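3.2 Household textiles and table use

The Warer survey recorded how cloths are kept and used on shared tables in the Plavalov district. Of 462 households approached, 324 completed the form.

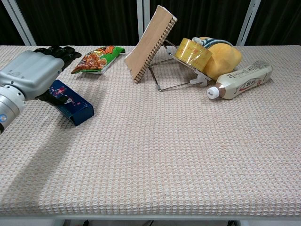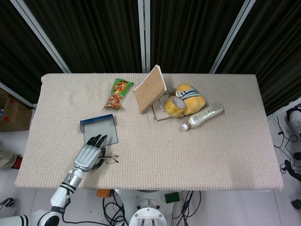 Figure 4. Textured table covering in a pale shade, with packaged goods set on it.

Page last changed: May, revision 8

Respondents most often named washing as the reason for replacing a cloth. Raised weaves were reported to shrink unevenly, and several households kept them for guests only. Staining ranked lower than had been expected from the Pasichnyk study. Fiber content could not be confirmed where labels had been removed.

Related items
Linen storage in Trurneven homes
Wash temperature and cotton shrinkage
Survey form and coding notes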